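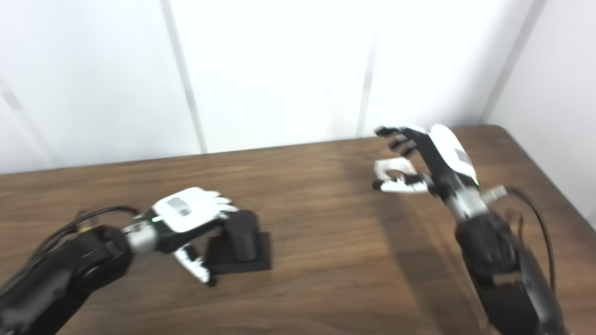
Chapter 8: Colour and Moisture in Interior Timber

Timber exchanges water vapour with the air until the two reach equilibrium. The moisture content at that point governs width, weight and, to a lesser degree, colour. A dark brown wooden tabletop against a plain white wall reflects far less light than its surroundings, and a reading of surface colour must allow for this. Section 8.2 sets out the method - board by board, across the grain.

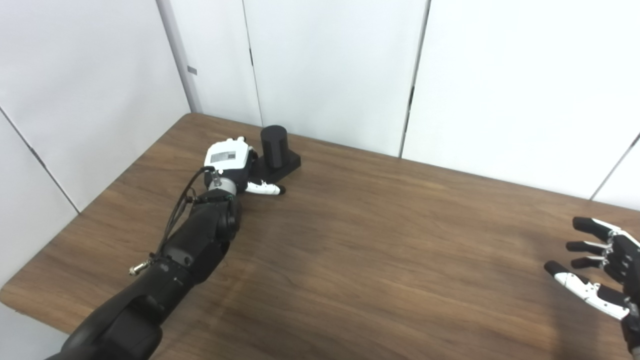 Imogen Lambert objects that colour is a poor guide to species once a finish has been applied, and that density should be measured first. Her objection is taken up in Section 8.4, with the Fallari data for 161 boards.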